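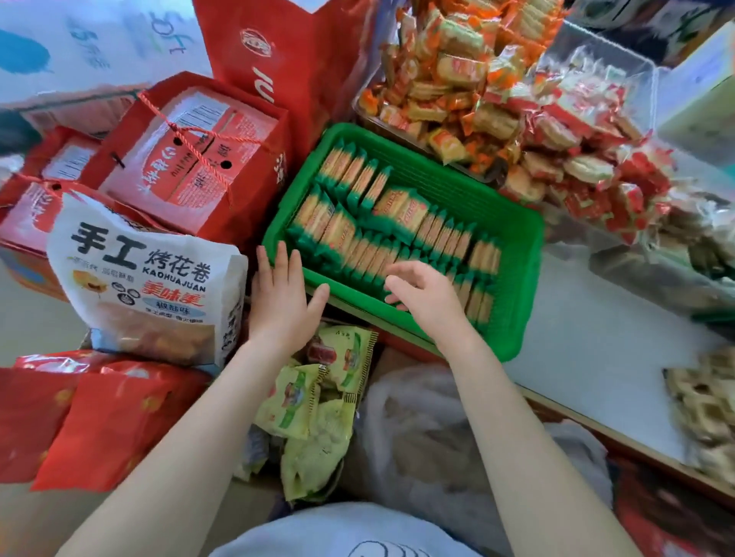

Rankin Shoppers' Group Questions Whether "Sharing Size" Snacks Save Anyone Money

ALMONT, 14 Mar 2026 - The Rankin Shoppers' Group today published the results of a price check on packaged snacks sold in and near Almont, and says the savings promised on the front of large packs deserve a much harder look than they usually get.

The group compared 309 multipacks, gift boxes and "sharing size" bags with the smaller packs of the same product sold in the same store. Prices were worked out by the ounce, using the net weight printed on the pack. Wrappers, trays and outer boxes don't count as food, whatever the size of the package may suggest.

In 40 cases the larger pack cost more per ounce than the small one. In another 17 there was no difference at all, although several of those carried a shelf tag with the word "value" on it. The rest were cheaper, but many by so little that a shopper would need to finish every last packet before its date to come out ahead. The group doubts that most households do.

"We keep hearing that big packs are there to help families stretch a budget," the group said in its report. "Maybe some are. We would like to see the price per ounce printed in type large enough to read before we take anybody's word for it."

Individually wrapped snacks were the hardest to compare. Some labels give the weight of a single packet, some give the total, and some give a number of "servings" that doesn't match the number of packets. Gift boxes were little better. A box of mixed items has no single-pack version on the shelf, so the buyer has to price each item separately and add it all up, usually while standing in the aisle with a cart.

The group also looked at two store labeling programs. Trikamton, a regional grocery chain, introduced green "Smart Stack" tags last year and said they would point shoppers to the best price in each section. Of the tagged packs checked in Almont, several were beaten by a plain store-brand bag a shelf or two down. Trikamton told the group that the tags mark "great everyday choices" and are reviewed each season. The group notes that "great" and "cheapest" are different words, and that the posters at the store entrance still use the second one.

Grilarell, which supplies snack assortments to offices and schools, says its new cartons cut packaging waste. The group asked how the cut was measured and what it was measured against. Grilarell replied with a brochure. The brochure has a leaf on the cover and no figures inside.

The report makes three requests of stores in the Rankin area:

Put the price per ounce on every shelf tag, in the same size type as the selling price.

Use one unit for the whole section, so that chips are not priced by the ounce next to crackers priced by the packet.

Take down "value" and "best price" signs when the price behind them changes.

Stores were sent the findings in advance and invited to comment. Two replied, and both said they take pricing very seriously. Neither gave a date for any change. The group plans to repeat the check with the same list of products and will publish the results whether or not the stores come out better.

The full price list is available at the Rankin Shoppers' Group office, Room 301, during regular hours. Copies can be mailed on request.

About the Rankin Shoppers' Group
The Rankin Shoppers' Group is an independent consumer organization funded by member dues. It accepts no advertising, free products or payment from stores or food makers.

Media contact: Press Desk, Rankin Shoppers' Group, Almont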